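烤箱里的温度到底是多少
家用烤箱温度控制与校准的技术考察

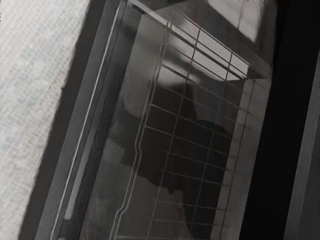 旋钮拧到180度，腔内空气的温度在大多数时间里都不是180度。控制系统只保证某一点的温度在设定值上下往复，这一点通常在后壁上方，离食物有一段距离。用户读到的数字、传感器测到的数字和食物表面经历的温度，是三个不同的量。菜谱把它们当作同一个量来写，误差便由此进入厨房。

Lurnby是一家做家电检测的小型实验室，过去两年接受了多家烘焙学校的委托，对在用的家用烤箱做温度复核。负责热工部分的Stijn Groen提供了其中一批数据：受测烤箱共87台，使用年限不等，全部为嵌入式电烤箱，设定温度统一为180度，上下加热模式，空载，几何中心布一支K型热电偶。预热指示灯熄灭后再稳定一段时间，取连续数个加热周期的平均值。

结果的离散程度比委托方预想的大。有15台的中心平均温度偏离设定值超过二十度，其中多数偏低。偏低与机龄有关联，但不强；门封条的状态与偏差的关系更明显。Groen认为，单看平均值会低估问题，因为同一台机器在一个周期内的波动幅度也可以达到二十度以上，两者叠加之后，一盘饼干在入炉后的前几分钟面对的条件差别很大。

波动来自控制方式。机械式温控器用的是充液毛细管：感温包内的液体受热膨胀，推动膜片，到达设定位置时断开触点，加热管断电；温度回落到某一下限，触点重新闭合。断开点与闭合点之间的差值称为回差。回差不能太小，否则触点频繁动作，寿命缩短。加热管断电后本身仍有余热，腔内温度会继续上升一段，然后才下降，因此实际波动总是大于回差。

电子式控制用铂电阻或热敏电阻代替毛细管，继电器代替膜片触点。测量精度提高了，执行机构仍然是通断式的。部分机型在接近设定值时缩短通电时间，按占空比输出功率，过冲会小一些。采用可控硅连续调功的家用机型不多，成本和电磁兼容是两个主要障碍。

传热方式决定了温度计读数的含义。烤箱内的食物同时接受三种热流：加热管和腔壁的辐射、热空气的对流、烤盘或烤架的传导。在不开风扇的模式下，辐射占的份额很大，而辐射强度取决于热源的表面温度，与空气温度没有直接对应关系。加热管通电时表面温度可以超过六百度，断电后迅速下降。也就是说，即使空气温度曲线平缓，食物上表面接受的辐射仍是一阵一阵的。

热电偶本身也受辐射影响。裸露的测点会吸收加热管的辐射，读数高于周围空气；加一层遮蔽罩后读数下降，响应变慢。市售的指针式烤箱温度计体积较大，双金属片有自己的热惯性，读数相当于一段时间内的平滑值，用来判断平均偏差是可以的，用来观察波动则不合适。Groen的实验室在复核时同时布置裸露测点和一块涂黑的小铜块，后者的升温曲线更接近一块面团的表面所经历的过程。

腔壁的表面状态是常被忽略的变量。深色搪瓷的发射率高，吸热后再以辐射形式放出；光亮的金属面发射率低，反射多。长期使用后壁面附着一层碳化油脂，发射率随之改变，同一设定下的上色速度也会变化。烤盘同理，深色烤盘的底部上色明显快于浅色铝盘，菜谱里“降低十度”的建议多半源于此，不过十度这个数值是经验值，换一台烤箱未必成立。

热风模式改变的是对流部分。风扇扰动空气，使食物表面的边界层变薄，换热系数上升，同样的空气温度下传热更快。把设定值降低二十度的通行做法，隐含的前提是食物以对流受热为主。对于放在深模具里的蛋糕，侧面和底部被模具包住，风扇的影响主要体现在上表面，整体降二十度有可能造成中心熟得慢。Groen的意见是先降十度试一次，再根据中心温度调整。

中心温度以外，还有分布。曾在Tetard做过多年腔体设计的Henk Meijer解释，家用烤箱的温度场很难做均匀，门玻璃一侧始终是散热最多的方向，后壁一侧有风扇罩和加热环，左右两侧则受风扇旋转方向影响。设计阶段的做法是在数值模型里调整风扇罩的开孔位置和面积，再用样机验证。样机验证通常采用标准小蛋糕或酥性饼干，看上色的差异，再换算成反射率。温度传感器布得再密，最后还是要看饼干的颜色。

Meijer保留着一份旧的试验记录，某个型号在定型前一共烤了279盘饼干，风扇罩的开孔改了九版。前几版的问题是右后角过深，把该处开孔缩小以后，左前角又偏浅。最终版的四角差异落在企业内控范围内，中间偏浅则没有完全消除。他说这类取舍在每个厂家都有，用户把烤盘中途调转一百八十度，补偿的正是这部分残余的不均匀。

层位的影响同样可以量化。Lurnby对同一台烤箱的五个层位分别测量，上下加热模式下，最高层与中间层的平均空气温度只差几度，铜块的升温速率却相差近三成。差别主要来自与上加热管的距离。只看空气温度计的人会得出各层条件相近的结论，而放在上层的面包表面已经焦了。

预热指示灯也值得单独讨论。指示灯熄灭表示传感器所在位置首次到达设定值，此时腔壁尚未热透。开门放入食物，热空气在几秒内逸出大半，温度能恢复多快取决于腔壁储存的热量。Groen做过一组对照：指示灯熄灭后立即开门十五秒，与再等二十分钟后开门十五秒，前者恢复到设定值以下五度所需的时间明显更长。烤欧式面包的人习惯把预热时间延长，并在底层放一块石板，所依据的是同一个道理。石板的热容大，预热时间也要相应加长，厚度两厘米的石板半小时未必够。

快速预热功能的做法是同时接通全部加热元件，包括上烤管。空气升温快，腔壁温度并不同步。快速预热结束后若直接放入马卡龙一类对上火敏感的点心，表面先结硬皮，后面的膨胀会受影响。Verbeke的说明书建议在快速预热后切换模式并等待数分钟，这句话印在第二十几页，读到的人不多。

校准的可行办法如下。取一支经冰水和沸水两点核对过的热电偶温度计，测点固定在烤架中央，离架面两厘米，不与金属接触。沸水点要按当地海拔修正。烤箱设定180度，空载，指示灯熄灭后再等三十分钟，每三十秒记一次读数，至少覆盖四个完整的加热周期，取最高值与最低值，再求全部读数的平均。平均值与设定值之差即为该温度下的偏差。换到150度和220度各重复一次。三个偏差往往不相等，因此不能用一个固定的修正量处理所有温度。

多数电子式烤箱在工程菜单中提供偏移量设置，范围一般为正负十五度左右，只能整体平移。机械式温控器的旋钮轴内常有一颗微调螺钉，调整它需要断电拆下旋钮，转动量很小，四分之一圈可能对应十度以上。不具备资质的用户不宜拆开面板。更简单的做法是把三个偏差写在一张卡片上，贴在橱柜门内侧，设定时自行加减。

偏差超过三十度，或者两次测量的结果相差很大，应先检查门封条。方法是夹一张纸条再关门，沿门框逐段拉动，阻力明显变小的位置即为密封不良处。封条老化后硬化、开裂，更换费用不高。其次检查感温元件的固定卡子，清洁时被碰歪的情况不少见，感温包贴到壁面上，测得的就成了壁面温度。再次才考虑温控器本身。

行业测试方法里对空载中心温度有规定，但对带载情况下的食物表面温度没有统一的表述。Gakiston编写的一份烘焙教学手册尝试绕开这个问题，书中收录的892个配方全部标注终点的中心温度和上色程度，烤箱设定值只作为起始参考。Groen参与了其中热工部分的审稿，他对这种写法大体认可，同时指出上色程度仍以色卡对照为准，色卡在暖色灯光下的读法会偏深，手册后续修订时需要补充观察光源的条件。

八月份Lurnby将开始下一批测量，对象换成带蒸汽功能的机型。蒸汽的加入使冷凝换热成为入炉初期的主要传热方式，铜块在前两分钟的升温曲线形状完全不同，现有的数据处理方法要重写。Meijer建议增加一个湿度测点，位置暂定在排气口，高温下湿度传感器的漂移问题目前还在讨论。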